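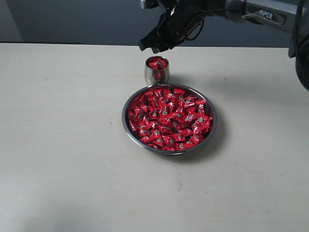
*Candy station, arm over the cup, cup behind the plate.*

Station check before a recording block, candy task. I keep this in the Kistolar repo so it's next to the data it belongs to. Ticks are mine, comments are mine, and if you run the afternoon block please add yours underneath instead of editing over me!

## 1. Table and props

- [x] Tabletop clear apart from the plate and the cup
- [x] Specks and smudges gone over with a cloth
- [x] Plate filled with the red-wrapped candies
- [x] Cup standing where the layout sheet wants it

**Comment:** The table is never going to be spotless. A few marks don't come off however hard I rub (I did try, my elbow can vouch for it), so I've stopped failing the check over them. If you see a new one, write it down and carry on. What I do care about is crumbs of foil, so pick those up between blocks.

## 2. Wrist camera

- [x] Lens wiped
- [x] Both fingertips in view with the gripper closed
- [x] Far edge of the table in view
- [ ] Exposure locked
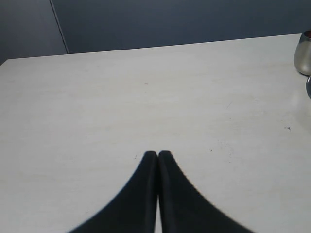 Exposure is the one I left open. The Rando recorder forgets the setting every time it restarts, and then the first few episodes come out brighter than the rest. I lost 257 episodes to that in July and I'm still a bit sore about it. So set it, restart, look again, and only then tick the box.

## 3. Arm and gripper

- [x] Emergency stop pressed and released, arm goes limp and comes back
- [x] Wrist cable has slack through the full reach
- [x] Bracket screws snug
- [x] Finger pads clean, no tape residue
- [x] Grip force on the low setting

**Comment:** Do the cable check with the arm down at the plate, where the wrist bends most. Watch the loop while you turn the wrist both ways - if it goes tight, stop and re-route it. Low grip force is plenty for candy. The high setting squashes them, and then you've got a flat one in the pile that looks like nothing else in the set.

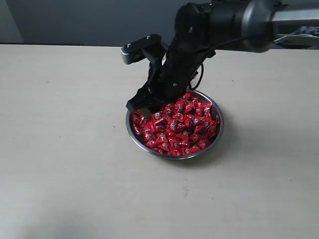 ## 4. Recording

- [x] Task label reads the same on both machines
- [x] Disk has room for 500 more episodes
- [x] Start pose saved
- [x] Failed grabs kept and tagged "miss"

**Comment:** We're at 758 good episodes and the target is 1,000. Please don't delete the misses! Clulness (our training script, and yes, the spelling is stuck now) reads the tag and sorts them itself. Also stir the candies every so often, or the model only learns one pile.

## 5. Wrist view, second look

- [x] Fingers closed and level with each other
- [x] Cup at the right-hand side of the view
- [x] Nothing blocking the open part of the table

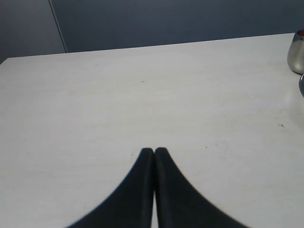

*Checked and written up by the morning operator, Kistolar candy station*

I passed the station with one open item, the exposure lock in section 2. Whoever starts the next block, please close that before you hit record and put your initials next to it. Spare finger pads are in the top drawer, and the cloth goes back on the hook.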